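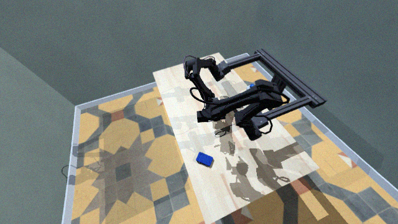
Equipment Planner (Two-Arm Workcells), Hestico
Fixed term, 12 months, with a possible extension if the spreadsheet survives
Reference: 394
Applications close January 8, 2022

Hestico is hiring one person to work out what we should buy, when we should buy it, and what we should have bought last time. The job sits between engineering, which would like everything, and finance, which would like to know why.

We build and test two-arm tabletop cells for small assembly shops. Most of a cell exists in simulation long before anyone orders a bolt. Simulated arms are free, arrive immediately and never need a customs form. The real ones are quoted in pairs, ship in separate crates and come with a cable kit that is an optional extra in the sense that a steering wheel might be. Your work starts at the point where somebody likes the simulated version and asks what it would cost.

The next round of purchasing is called Cudach. It covers the cells for our second test room, plus spares. The budget has been approved in principle, a phrase you will come to know well.

What you will do

Turn simulated cell layouts into parts lists that a supplier can quote from. This includes the dull items: frame beams, brackets, mounting plates, fasteners, tabletops, cable, and the things that keep cable from going where it likes.

Keep the three-year equipment plan. At present it has 121 lines and two color schemes, one of which means something.

Get quotes, compare them, and notice when two suppliers are using the word "included" differently.

Plan for spares. We have learned to buy grippers ahead of need. We have not learned how many ahead, and would welcome a view.

Sit in on layout reviews and ask about reach, clearance, floor space and power before the order goes out. Engineers here are friendly and will answer. Some of them will answer for a long time.

Track lead times. Our longest last year was 300 days, for a part that fits in a coat pocket.

Maintain the asset register in Zidness, our in-house inventory tool. Zidness is reliable and has never been accused of being pleasant.

The layout currently on your future desk

The first Cudach cell is a block-handling setup: two arms on a shared frame over a long wooden table. We picked blocks because they are cheap and nobody gets sentimental about them. The engineering team has been running it in simulation since October, and it is close enough to settled that we want numbers against it. Open questions include whether both arms should come off one frame or be mounted separately (one order or two, and a surprising difference in freight), how much slack to allow in the cable runs, and whether the table should be a stock size. Engineering has promised to stop moving the crossbars. Please budget for the crossbars moving.
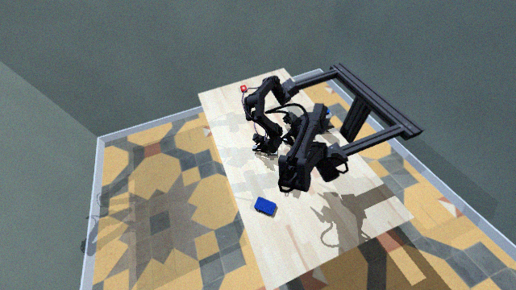 Cudach cell in simulation, with both arms over the table and the blue block near its left edge. The floor tile is not in the budget.

What we are looking for

You have bought technical equipment for a lab, workshop, factory or school, and can tell us about an order that went wrong without blaming everyone else in the building.

You can read a mechanical drawing. You do not need to produce one.

You are good with spreadsheets and suspicious of other people's.

You can write a short, clear email to a supplier who has missed a date, and a second one that is shorter.

Useful but not required: time spent around robot arms, experience with import paperwork, or some familiarity with simulation software. You won't be asked to program anything. You may be asked to look at a render and say "that won't fit through the door," and we would be grateful.

We do not ask for a particular degree. People have come to this kind of work from purchasing, theater rigging, hospital supply and machine maintenance, and all of those sound fine to us.

Pay and practical matters

Full time, day shift, at our Liyanage Street building. Two days a week can be worked from home once you have learned where everything is stored. Salary depends on experience and will be stated in writing before the first interview, so you can decide whether to bother. Paid vacation, health coverage and a training allowance are included, here in the ordinary meaning of the word.

The building has step-free access, free parking and a loading dock. The dock is shared with the tenant next door, who also orders large things.

How to apply

Send a resume and one page on the following: a team wants a second robot cell, the budget covers one and a half, and the supplier's discount runs out before the next budget meeting. What do you ask first, and whom do you ask? There is no correct answer – we have tried several.

Please put the reference number in the subject line and send everything as a single file to the jobs address on our contact page. Interviews last 60 minutes and include a short exercise with a real quote, prices and all. Travel costs are refunded if you keep the receipts, and we will form an opinion if you don't.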